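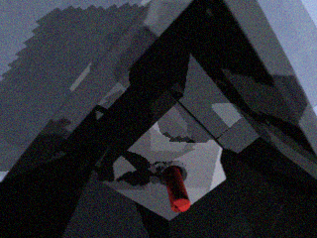 Habibur Khondokar reckons the lunch club should go back to soup and bread only, at least until the gas bill settles down, and he is not alone. Four of you have said the same since the last newsletter. Tomoyo Hamada wants the hot main kept and the price put up by 50p. So we'll talk it through on Saturday, 10.30, back room at Enley Hall, before the tables go out.

Where we are — the club took £900 last term and spent a bit more than that, mostly on gas and veg. Roltow have put up delivery again. If anyone knows a grocer who will drop off before nine please shout.

Numbers still good. 115 meals in March, best month since we moved from Camen Road. Fridays busiest, Mondays dead as ever. We might drop Mondays. Not decided, dont panic.

Other bits:

Pudding rota has gaps. Masaru Hirose is doing crumble for the next two weeks, then nothing. Names on the sheet by the hatch please.

Big ladle missing. Also the good tin opener. Have a look at home, no questions asked.

Allergies — if yours have changed tell Natsumi Onishi, in writing, not over the washing up. She has three notes on the backs of envelopes and can't read two of them.

The key safe code is changing after Saturday. It will not be 2157 any more, and please stop writing it on the calender. Ask Osamu for the new one.

Lifts from the Furukawa flats as usual, leaving quarter to twelve. Room for two more if nobody brings a walking frame, one more if they do. Ring the night before, not the morning.

Soup this week is leek and potato. Next week pea, probably.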